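Skirelance House - Building Users' Group
Minutes of the September meeting
Held in the ground floor meeting room, Esness wing. Start 14:00.

1. Minutes of the last meeting
Agreed with one correction. Under item 4, "Gravlow store" should read "Gravlow landing". The file copy has been amended.

2. Matters arising
The door closer on the Gravlow landing has been adjusted and now latches. The replacement blind for the Esness corridor is still on order. Carried forward.

3. Drinking water
3.1 The mains-fed cooler on the upper floor remains out of service. The supplier has quoted 950 for a new chiller unit, excluding fitting. The group did not approve the quote and asked for a price on a plain filtered tap for comparison.
3.2 Large bottled water will continue until a decision is made. Use over the last quarter was 218 jugs across both wings, higher than budgeted. The increase was put down to the Esness wing also filling kettles from the jugs. Kettles are to be filled from the kitchen tap, and a label to this effect will be fixed to the worktop.
3.3 Storage. Full jugs have been left in corridors and beside windows after delivery. Agreed:
- full jugs go to the ground floor store on the day they arrive
- no more than one spare jug to stand in any room
- spares to be kept on the floor, upright, out of direct sun
- bags stay on until the jug is fitted, then go in the soft plastics bin with any string removed
3.4 Empties. The supplier collects on the same run as the delivery. Empties without caps have been refused in the past. Caps to be put back on before the jug is taken down.

4. Windows
4.1 The top-hung sashes were checked on all floors. 3 stays were found to be slack and have been tightened. One handle in the Yusuf room is stiff and needs a new spindle.
4.2 Sashes may be propped open during working hours but must be closed by the last person out. The alarm contacts do not register a sash left on its first notch, so a closed panel reading is no proof that the window is shut.
4.3 Sills and outside ledges. Items have again been left on both. The insurer's letter asks for ledges to be clear. Anything still there at the next walk-round will be moved to lost property.
4.4 Film and sheeting on the glass. Loose edges to be reported through the fault book and not taped down. The adhesive used last time marked the metal and took two visits to remove.

5. Budget
The sum set aside for small works stands at 3,000 for the year. The window stays were covered by the maintenance contract and make no call on it. The filtered tap, if approved, would be met from this line. The spindle for the Yusuf room is to be ordered now.

6. Any other business
The fault book has moved from reception to the shelf by the post trays. Entries should give the room, the wing and the window or fitting concerned - "upstairs, by the desk" is not enough to act on.

7. Next meeting
Same room, 14:00. The comparison price under 3.1 to be circulated beforehand, together with the delivery count for the Esness wing.

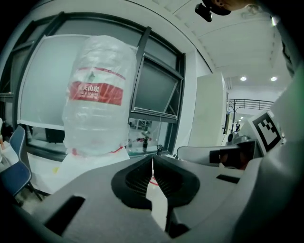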